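Front plate or no front plate when you move to a two-plate state?

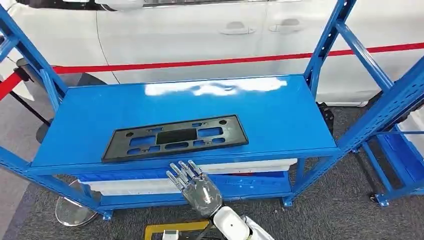 Original post
Posted by stenden_wagon, 7:40 pm

Moved across the state line in May for work and found out my new home wants a plate on both ends of the car. My old one only asked for the back. I have driven a clean front bumper for years and I am vain about it. The bracket screws straight into the plastic, so once I do it I own two holes forever.

Neighbor says he has gone without since he got here and has never heard a word. My wife says he also parks in front of the hydrant. What are people doing? Drilling? Tow hook mount? Praying?

Reply
Posted by mapplebeck_m

Drill it. You moved to a place, the place has rules, the rules cost you two small holes. I have put 5 cars through this and never once lay awake over a bumper.

Reply
Posted by cakmont_kid

Counterpoint: I got three years out of leaving mine on the dash. Then a parking officer wrote me up for "not displayed" while looking directly at it. We had a conversation. I lost.

Reply
Posted by LenniE

Tow hook mount. It threads into the tow eye socket behind the little square cover, comes out in a minute, leaves no marks. The plate sits off to one side and makes the car look like it's raising an eyebrow, but you get used to it. Check the thread direction before you order, a lot of them are left-handed.

Reply
Posted by mapplebeck_m

It also sticks out just far enough for the first shopping cart of the season. And if your car has parking sensors up front, have fun with the beeping.

Reply
Posted by LenniE

Mine doesn't beep. Mine has never beeped. You say this in every thread, Mervyn.

Reply
Posted by ruthb_hatch

Before anybody buys anything, look at the bumper up close. On a lot of cars there are dimples molded in where the screws go, and sometimes the holes are already there with plugs in them. I agonized for a month, bought touch-up paint in advance, and then found two plugs under the bug splatter.

If you do drill, tape the spot first, start small, and use stainless screws. Plain ones will weep rust down the bumper by the second winter.

Reply
Posted by stenden_wagon

Ruth, I just went out with a flashlight. Dimples, no holes. So the factory wanted me to suffer but only in the correct place.

Reply
Posted by cakmont_kid

How much is the ticket where you are? If it's cheap I'd call it a subscription.

Reply
Posted by mapplebeck_m

It isn't the ticket, it's being pulled over for it at night when you have a taillight out as well. Ask me how I know.

Reply
Posted by LenniE

We don't have to ask, you've told us 3000 times.

Reply
Posted by pantelis_t

One thing missing here: leased or owned? If it's leased, read the return terms. Mine treated factory-position holes as normal wear, but a friend's lease company tried to bill him for the whole bumper. He got it dropped after 4 phone calls.

Reply
Posted by stenden_wagon

Owned, sadly, so the only person I can bill is me. Leaning toward Lenni's hook thing for now. Mervyn can have the first told-you-so when the cart gets it.

Reply
Posted by mapplebeck_m

I'll keep an eye on the thread.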